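The right arm dropped out again

We lost most of a week in February to a fault that should have taken an hour to find. I'm writing it up mainly so I can look it up the next time.

The setup is two arms on one bench, sharing a controller box from Droltex. The task is spelling. Letter tiles go onto a thin wooden board, one arm minds the board and the other places the tiles. We picked it because it needs both arms at the same time and it's easy to see from across the room whether it went right.

The fault looked like this. Partway through a word, the right arm would stop. The controller logged error 504, which the manual lists as "joint communication timeout," and then the motors on that side went to hold. The left arm kept going. That second part bothered me more than the first. If one arm faults, both are supposed to stop, and I had been telling people they did.

The first few times I cleared the error and restarted, and it ran fine for a while. Then it happened 3 times in one morning, and on the last one the left arm pushed a tile against the stopped gripper and kept pushing until I hit the stop button. Nothing broke. A fingertip pad got a dent in it. After that we quit running it unattended and one of us stood at the button for every trial.

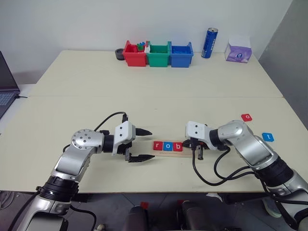

My first guess was software. I had moved us to a new version of Flusano, the scheduler we use to run the two arms together, the month before. So I rolled it back, and the fault came back the same afternoon. I rolled forward again and turned on full logging, which gave me a very large file and no new information. The commands were going out on time. The replies from one joint weren't coming back.

Dougal Lindsay came over and asked whether it always happened in the same pose. I hadn't checked. We went through the logs and pulled the joint angles at every fault, and all of them were with the right arm reaching well across toward the left. It never failed close to home.

That pointed at the cable. We put the arm in the bad pose by hand, with the motors off, and wiggled things with a meter attached. The connector at the wrist was fine. The one at the elbow opened up when the cable was pulled toward the gripper. One pin had backed partway out of its housing. With slack in the cable it made contact, and with tension it didn't.

The cable was my doing. The original was 700 mm long and I had replaced it with a 600 mm one because it was what we had in the drawer. I remember holding it up against the arm and deciding it would reach. It did reach, with nothing to spare at full stretch.

MacAulay had the right length in stock, and I bought two. The new one goes in with a proper loop and a strap on each side of the joint, so that the strap takes the pull and the connector doesn't.

The stop behavior took longer. The linked stop is a setting in the controller, and it was off for communication faults and on for everything else. I don't know if it shipped that way or if one of us changed it. Hurkberg, who sold us the arms, said to check it after every firmware update, and I have added it to the sheet we go through in the morning. We also test it now. With both arms moving slowly over an empty patch of bench, we unplug one joint and watch that the other side stops too.

It has been running since then without a 504. I'm still standing at the button for new words, and the dented pad is still on there because I haven't ordered a replacement. If you have the same controller, the setting is under Safety, second page, and you have to scroll down to see it.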